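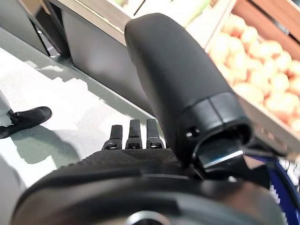 The vegetable aisle, before I filled the basket.

21st April

I slept badly again and got up before the light. The kitchen was cold, so I made coffee and stood with my back to the oven until I felt like a person. Then I wrote the list for the soup, crossed out half of it, and wrote it again in English, for practice. I still write "onion" with two n's at the start if I do not pay attention.

The soup is for Getsemaní, who comes tomorrow from Barajas and has not eaten at my table for 2 years. When we were girls her mother made it with a lot of garlic and old bread, and I have never been able to get the same taste. I think the bread in Wosholm is too soft. I bought one loaf and left it open on the shelf, and I will see in the morning if it is hard enough.

The store was quiet. I stayed too long in front of the vegetables, as I always do, and the shopping came to 937 crowns. Last month I wrote 930 in this notebook for almost the same things, so I was pleased with myself until I saw that I had forgotten the eggs. I went back for the eggs. In the line I practiced in my head how to ask for a second bag, and then the cashier gave me one before I opened my mouth.

In the afternoon Consuelo Palacios telephoned. She wants me to take the evening class in June, the beginners, while she has her operation. I said yes too fast. I like the beginners, but I have never taught alone, and my own grammar has holes in it. She said that a teacher who remembers the mistakes is useful. Maybe she said it only to make me agree. I have to call her again and ask which book they use and if there is a key to the room.

After that I cleaned the small bedroom. I moved the sewing machine to the hall and found behind it the blue scarf I had accused my sister of taking. I must write to her. It will not be a pleasant letter, but it can be short.

Supper was rice and the last of the beans. I listened to the rain on the roof of the shed and mended one sleeve. The other sleeve can wait. The sheets for Getsemaní are on the chair, and her bus comes to the square before noon. I must remember to buy matches, and to turn off the radio in the small room because it starts by itself at six.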